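How I check a keg line for temperature swings

My kegs kept pouring foam in November, and I blamed the regulator for weeks. Madhu Tripathi told me to tape a cheap probe to the line instead, so I did, and wow, what a difference between the shank and the coupler!

You'll want two probes, some foam tape and a logger (mine's a Drilora, any will do). Tape the first probe to the beer line right at the coupler, and the second one up by the shank. Wrap both well, or you'll just be measuring the air in the fridge. Shut the door and leave it alone for five hours.
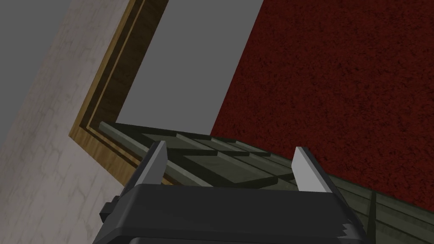
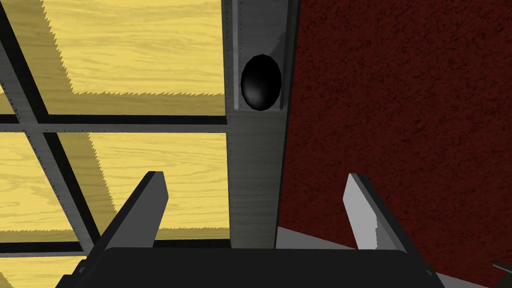 Gripper close-ups, both computer renders.

Now pull the log and put the two lines on one chart. If they sit more than 4 degrees apart, your tower is warm. I fixed mine with a little computer fan and a length of hose running up the tower, and then I logged it all over again (yes, another five hours).

One thing I messed up the first time: I set the logger to a reading every second and filled the memory overnight. One a minute is plenty. Clear the old log before you start, too.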